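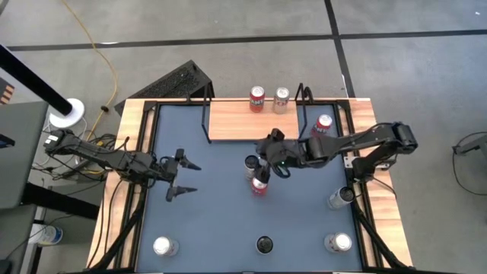

Two cans, one red and one silver. October.

Got to the Brilov drinks works at the back of nine, queue already out past the bike sheds. Open day is free but you need a ticket for the filling hall, 80 per tour, so go to the hut by the gate first. I didn't. Lost half an hour.

Rehema Mugo took our group. Very good, very loud, had to be. Syrup room first: steel tanks, sticky floor, smell of pear drops that stays in your coat. Then up the metal stairs to the gallery over the filling line. 1120 cans a minute when it's going flat out, she said, and they had it slowed for visitors. Still a blur. Ear plugs handed out at the door, take two pairs, mine fell in the stairwell.

Seaming bit was my favourite. Lid goes on, gets rolled twice, gone. They cut one in half and pass it round so you can see the fold. Kids next to me wouldnt give it back.

Tasting after. Six little cups. Rhubarb one nice, ginger too hot, the Cronin (old recipe, only sold round here) tastes of cough sweets and I bought four. Shop takes cards but the machine was down till gone eleven.

Ritva Nurmi's talk on old labels was in the canteen, 35 chairs and people stood along the wall. Went on 30 minutes, could have done with longer. Loved the Hurell lemonade labels with the swan. Slides a bit dark.

Parking: use the school field, not the lane. Tea was fine. Cheese roll fine. Toilets a long walk, other side of the lorry yard. Last tour goes at three and they do shut the gate on you, so dont hang about in the shop beforehand like the couple behind me.

Would go again, probably for the evening one.

14 shares | 6 comments

Recent
Grurkumero salt works, wet but worth it
A morning at the button museum
Steam fair: what to skip
Two mills in one day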